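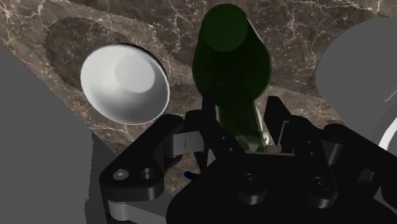 Jimholm Kitchen Set — data card

README for the sim data our club made for the Wusto Cup, manipulation track. Written fast, because the upload closes tonight. Last edit November 19, 2019.

What this is

130 simulated episodes, one arm, one kitchen counter, one job: get the gripper on the green bottle. All rendered, no real robot anywhere in it. The club at Prurari built the kitchen over the summer and the final episodes were recorded in August, after the old ones got thrown out (joint limits were wrong in the config, long story, see the changelog if anybody ever writes one).

Episodes are teleoperated. 8 students drove. Some of them had never touched the controller before so expect wobble, pauses, second tries. We kept those in on purpose.

What's in an episode

wrist view, color
2 outside views, color
joint positions, gripper opening, command sent
text label for the task, one line
a success flag, set by hand after the run

The outside views don't share a clock with the wrist view. They start together and then drift. Use the timestamp column, not the row number. Last year's team lined things up by row number and lost a week to it.

Layout of the folders

raw/ is straight from the recorder. clean/ is cut to the first and last motion. Train on clean/. The split file is split.txt and please dont reshuffle it, the cup scoring uses the same one.
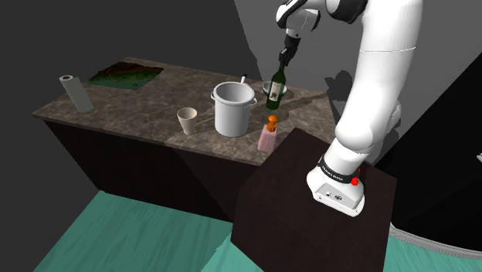 Scene randomization is simple. Object positions are drawn fresh at the start of each episode, then the checker rejects any layout where things overlap or stick out past the counter edge. Clutter stays on the counter even though the task never touches it. A big white pot right next to the bottle is the kind of layout that makes people slow down, and the soap dispenser out by the front edge is one more thing to keep the fingers away from. The checker knows nothing about reach, so a few layouts are just hard. Lighting is drawn from a short list. Camera poses move too, the values are in cams.json, one entry per episode.

Task wording

Label text is "grasp the green bottle" every time. We talked about writing varied sentences and ran out of time. If you need language variety you will have to add it yourself, the label file is plain text and easy to edit.

How to load it

Unzip, run load.py with the folder path, it prints the episode list. Needs Python 3 and numpy, nothing else. If it complains about a missing index, run make_index.py first. Windows paths with spaces break it — known, not fixed.

Known problems

1. Gripper opening is logged in meters in raw/ and in millimeters in clean/. Sorry. Fixing it now would break the baseline.

2. Shadows have hard stair-step edges in some renders. We turned the quality down to get through the recording on the club machine.

3. Success flag means the fingers were on the bottle at the end of the run. It does not mean lifted. The Woldegiorgis baseline reads it as lifted, so it's numbers look better than they should.

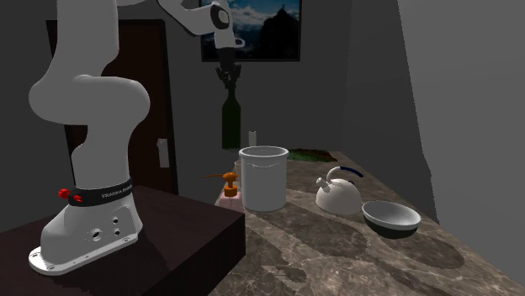
4. Outside views get blocked by the arm itself. Depends on the pose. A model trained on only one of them does badly, we tried.

5. A couple of episodes end early when the recorder hit the time limit. They are flagged as fails even if the driver was nearly there.

Use

Free for classes and clubs. Say it came from the Jimholm set if you put it in a report. Don't use it to claim anything about a real arm, we never tested tranfer and the contact settings are guesses.

Still to do

merge the units fix after the cup
second task, probably the bowl
write the changelog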